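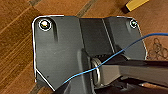

Walking the old mill lade

Up early and out with the flask by first light. The plan was to follow the old lade from Eltside up to where it leaves the river, then over the hill to Grestitton if the ground was good enough. I had done the lower part in February but turned back at the second gate because of the flooding.

The path starts behind the bus shelter and is easy for the first mile. The lade itself has been dry for years and is mostly brambles now, but the stone edging is still there if you scrape the moss back with your boot. I stopped at the sluice for a few minutes. The iron wheel has gone since I was last here, which is a pity. The information board is still up but the sun has bleached it so badly that only the map can be read, and the map has the footbridge in the wrong place.

Past the sluice there is a row of low walls in the trees. These were the workers' cottages for the Darnside mill. The board says 54 people were living in them at one time, in eight houses. I paced one out and it was smaller than our kitchen and hall put together. There is a hearth at one end of the third house and somebody had left a jam jar of primroses in it.

Had my sandwiches on the wall. Cheese and pickle, and the last of the fruit loaf. Two buzzards over the plantation and a lot of noise from the rooks. 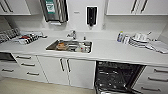 Grestitton, 12/04/2019

Got here just after two and am writing this up in the tea room. The climb was harder than it looked on the map. The top is only 385 metres but the last stretch is straight up the side of a drystone dyke, with no path to speak of, and the heather was wet through. Boots held up, left sock did not.

The memorial is a little way down on the Grestitton side. I had expected a cairn and it is a plain slab set into the bank, with a bench facing it. It is for the walkers' camp that used to meet here between the wars. There are 20 names cut into it and room left at the bottom for more. The lettering is good, deep and simple, and should last longer than the painted sign it replaced. 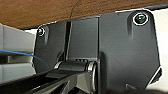

I sat on the bench for a while and tried to work out where the tents would have been. The flat bit by the burn, I think - it is the only place out of the wind.

Bus home is the 167, once every two hours, so there is time for another pot of tea. Next time I would go the other way round and get the climb over with while the legs are fresh.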